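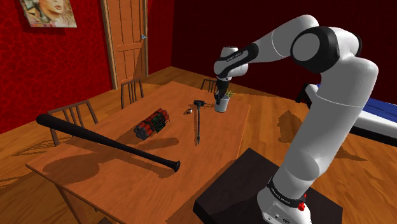
The simulated room on our workshop computer, with the plant pot in the gripper.

News from the robot bench
by Iulian Grecu

Since August the robot bench at the Evstead shared workshop has been busy, but mostly with a keyboard. We are building an arm, and before it moves a real cup we want it to move many cups that cannot break. So we have made a dining room inside the computer, with a wooden table, chairs and a red wall, and the arm practises there in the evenings.

The project is called Killen. I joined it with some knowledge of motors and very little of graphics, and I must say the table alone took me 5 evenings. The wood is still too orange. I have tried to correct it and made it worse, so I put the old colour back and I leave it now to somebody with better eyes.

The programme that chooses the movements is quite simple. It receives the position of an object and the size of the gripper opening, and it proposes a way to close the fingers. Each night we let it try 1,000 times and keep a log. In the morning I read the log with my coffee, and I mark the attempts which I would like to see again slowly. 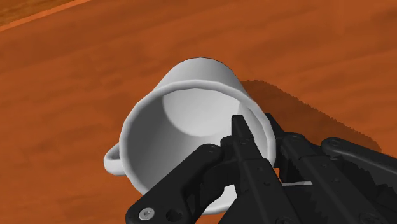 Mug lying on its side, seen close, with the black fingers in front of the opening.

The mug is my main worry at present. When it stands, the fingers can go to the wall or to the handle, and both are good. When it lies down there is less to hold, and the handle can point in any direction. I have written 7 starting positions for it by hand, and Ponce, our second computer, makes small changes to them during the night. The shadows are rough at the edges, as you will notice. We keep the quality low so that the old machine can follow.

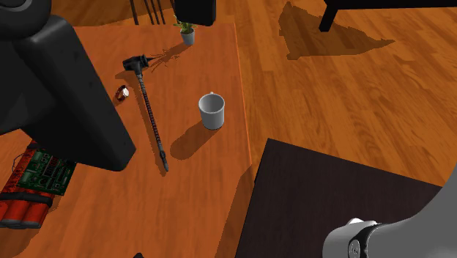 The second thing to decide is how much we put on the table. With only a mug, the arm has an easy life. With a long black tool next to it and a plant behind, the path must go over something or between two things, and here the programme is still too brave for my taste. I have asked for a safety distance of 150 millimetres above everything that is not the target. It makes the movement slow - but I prefer slow.

On the real arm, the base plate is cut and the shoulder bearing is ordered from a shop in Rernumham. Until it arrives there is space at the bench for one or two people who like to write small programmes, or who know how to make wood look like wood. The log is in the blue folder near the drill, and you are welcome to add your remarks in pencil.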